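**Progress report to the Ogilvie Fund: Clutitz House loan wardrobe and accessories store**

Reporting period: second, to the end of February
Submitted by: Clutitz House, Collections and Loans

## 1. Purpose of the grant

The Fund's award supports the reorganisation of the costume accessories held at Clutitz House and lent to schools, amateur companies and day centres in the Atton area. The clothing itself was rehung and labelled under an earlier grant. The present award covers the smaller items: jewellery, belts, gloves, buttons, scarves, hat trimmings and spectacles, which had been kept in biscuit tins and carrier bags in the back store.

This report covers the second stage of the work, namely sorting, storage and the first part of the new catalogue. It should be read with the first report, in which the condition of the back store and the method of the initial survey were set out.

## 2. Summary of progress

The survey is complete. A total of 501 accessories have been entered on the working list, which excludes loose beads and unmatched buttons. Each entry carries a short description, a condition grade and a provisional location.

Sorting by type is complete for jewellery, belts and gloves. Scarves have been sorted but not yet pressed. Hat trimmings and spectacles remain in temporary boxes and will be dealt with in the next period.

Loans continued throughout. Fifteen groups borrowed from the store, the majority for school productions. Borrowers were told in advance that jewellery would be unavailable for part of the period, and one request had to be declined for that reason. The group concerned has been offered first choice for its summer production.

## 3. Sorting and condition

Jewellery proved slower to sort than the plan had allowed. Necklaces had become knotted together in storage and a considerable part of the staff time for this stage went on separating them. Where a chain could not be freed without damage it was set aside for repair.

Items were graded as follows:

- **A:** sound, may be lent without restriction
- **B:** sound but delicate, lent to adult groups only
- **C:** in need of repair, not lent
- **D:** beyond economical repair, to be used for parts

Clasps account for most of the jewellery placed in grade C. A small stock of replacement fastenings has been bought from the consumables budget, and repairs will be carried out in the workroom on Monday afternoons. Rope and cord pieces have generally lasted better than those strung on thread. It is recommended that future purchases take account of this.

Eleven items were found to belong to a former lender and have been returned. The working list has been corrected accordingly.

## 4. Storage

The original proposal specified shallow card trays stacked inside the existing cupboard. After a short trial the trays were judged unsuitable. They bowed when full, and every tray above had to be lifted out to reach the one required. With the Fund's written agreement, the storage line was redirected towards small drawer units and lidded boxes.

The following arrangements are now in place or in hand:

1. Belts are rolled and stored upright in open boxes on the lower shelf.
2. Gloves are kept in pairs in flat boxes, with the size marked on the end panel.
3. Brooches are pinned to padded cards and filed by colour.
4. Bracelets and other small jewellery are being moved into tinted, see-through drawer organisers with internal partitions. A braided rope bracelet in cream, for instance, lies in the front compartment of the bottom drawer, and the drawers above it close with small metal knobs.
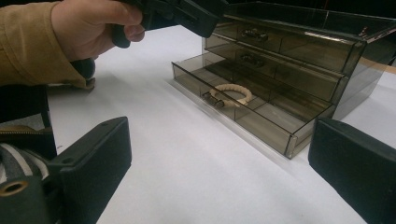 5. Necklaces will hang from a pegged board on the inside of the cupboard door. The board has been cut and awaits fixing.

Staff report that the tinted drawers allow them to check whether a compartment is occupied before opening it, although small dark items are harder to make out. Labels will therefore still be needed on every drawer. Label wording has been agreed and follows the catalogue headings.

## 5. Catalogue

The catalogue is being prepared in the Fokeck loans system already used for the clothing. Belts and gloves have been entered in full. Jewellery entries will be completed as each drawer is filled, so that the location recorded is the final one. Photographs will be added for grades A and B only.

## 6. Expenditure

Spending to date is within the approved total. The change from trays to drawer units has used 15 per cent more of the storage line than planned, and this has been met from an underspend on packing materials. No additional funds are requested. A full statement is supplied separately.

## 7. Work planned for the next period

- Complete the transfer of small jewellery and label all drawers
- Fix the necklace board and hang the sorted pieces
- Press and box the scarves
- Sort hat trimmings and spectacles
- Reopen the jewellery section to borrowers once repairs to grade C items are under way

The principal risk is to the repair programme, which depends on the workroom being free on Mondays. Should it be needed for the spring exhibition, repairs would move to the reading room and the reopening of the jewellery section might be delayed by two weeks. The Fund will be informed if that becomes necessary.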